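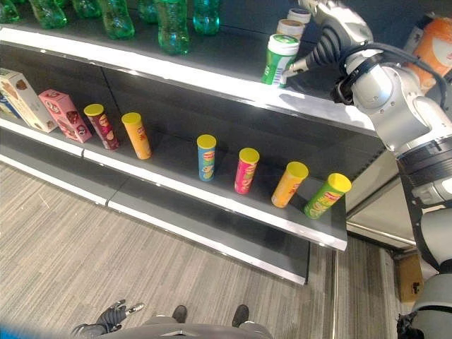 Community Boards > Food and Groceries > Small Towns

Topic: Anyone else finding the corner shop is worth the extra money?

marrowbone_lane
Hello all, I've been reading along for ages and finally have something to add. We moved out to Trumside in November, and I had it in my head that we'd do one big shop a fortnight in Plinport and never pay village prices. It's 35 minutes each way on a good road, longer when the trucks are out. I kept a list on the fridge and was terribly proud of it.

Well, I've given up! I kept forgetting the onions, and then I'd be at the little shop anyway, having a natter and coming home with onions, a paper and something for the kids. When I added it all up I was spending less at the corner shop than I'd been spending on petrol and the treats I buy myself in Plinport for being good. Am I fooling myself?

tinned_peaches
Not fooling yourself at all, love. But do watch the snacks, that's where they get you. Soft drink and chips are dearer everywhere that isn't a big supermarket, and they're always right where your hand goes.
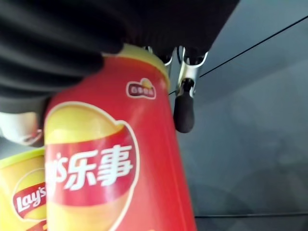 gumboot_gran
I'd have to disagree with peaches there. At our place in Skumadlow the chips are the same price as in town, and it's the flour and the washing powder that cost the earth. I buy the heavy, dull things in Plinport twice a year with my neighbour, fill the boot, and leave all the nice little things for the local. Been doing it nine years and I wouldn't go back.

offcut
Sorry, but I think you're all being a bit rosy. Up to 6 dollars for a loaf of bread is no favour to anyone on a pension, however friendly the chat is. Some of us have to go where it's cheap.

marrowbone_lane
That's a fair point, offcut, and I didn't mean to sound smug about it. We've got two wages coming in. Has anybody tried the Panganiban order? You put your name down at the hall and it comes out with the bread van, as far as I understand it.
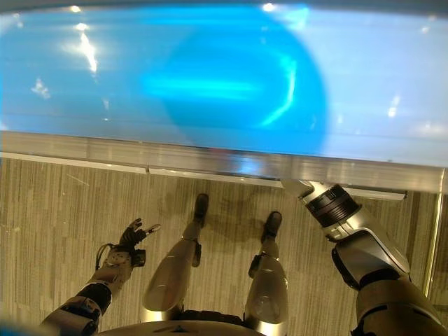
Blue light on a shiny top, with the silver rim along it.

gumboot_gran
Yes, we use Panganiban for rice and oil. Very good on the rice, a bit hopeless on fruit. Get your order in before 9 in the morning or you wait for the next run.

offcut
Didn't know they came out as far as Trumside. I'll ask at the hall, ta.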